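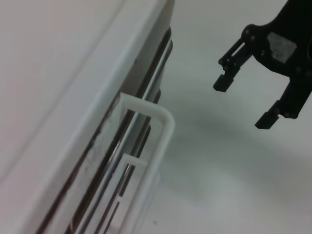

The arm at the small bench kept losing its open position, so I spent an evening in September going through the gripper end again. Georges Nseir set it up with me the first time and his notes are still taped inside the cabinet door.

I started with the fingers. Each pivot pin got checked for play, and 3 of the screws on the body took a quarter turn. Then I reset the open limit in the Tokmont software. It had drifted to 53 and I put it back to 35, where Georges had it.

The wrist camera needed its offset redone after that — same routine as last time, slow approach, stop, save. The cycle counter read 1,386 when I finished, and I wrote that in the notebook.

Next job is the cable at the wrist. I want a longer loop there before I run the Jaber parts again.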